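**Ticket 51 – Velard teapot drips when pouring**

Status: open

Bought for our reading group's tea evening. The pot leaves a trail down the spout after each of the first 5 cups. Lid seated, filled to 8 mm below the rim.

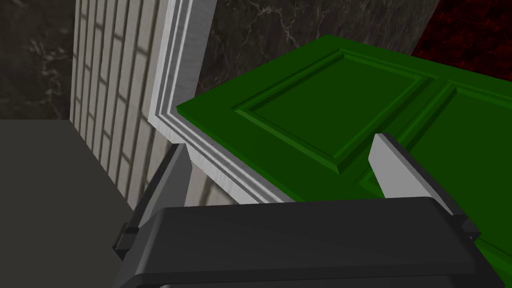
Green panelled door, partly open.

09:40 – Swapped the lid for the Stastard one. No change.

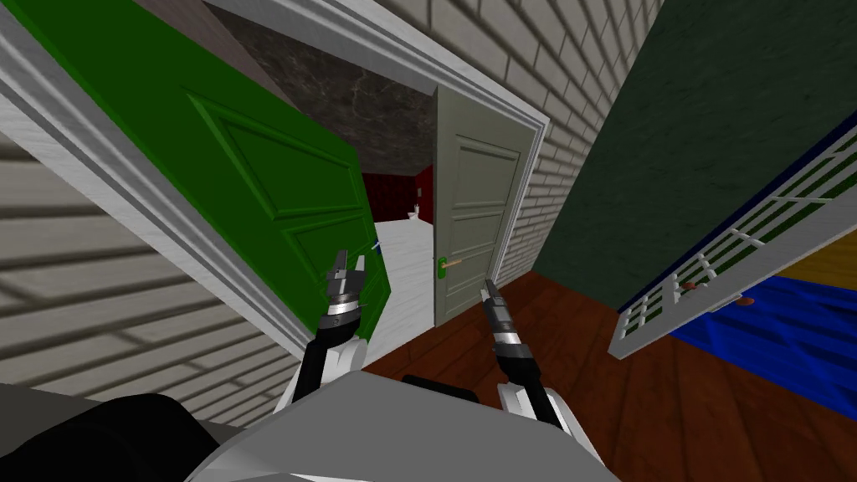 Slower pouring reduced the drip but did not stop it. Replacement pot requested from Bansal. Leave the parcel in the small room with dark red walls, through the doorway past the green door.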